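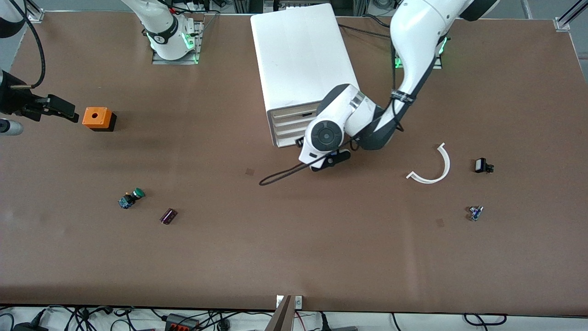
I have been sorting small electrical parts since February, which is a long time to spend on things that fit in a coat pocket. May 1, 2020, and the score so far: parts 200, me nothing much.

The trouble is the worktable. A long brown tabletop looks like an invitation. Put down one little component and by supper it has relatives. I bought a set of 20 drawers from Momon to deal with this, and they are very nice drawers – I keep rubber bands in them.

My current system has three groups. There's the stuff I can name, the stuff I could name if someone gave me a minute, and the stuff that came in a mixed bag from Drodska (up to 2,000 pieces, the label said, and I believe it). The third group is winning. I did try an orange box for strays, but then I needed somewhere to put what was already in the box.

Cables are a separate misery. I coil them, I turn around, they uncoil. The store in Tusstead sells little straps for the purpose and I own plenty, somewhere, probably under a cable.

Tomorrow I start on the fuses. They have their own drawer waiting, once I find another home for the rubber bands.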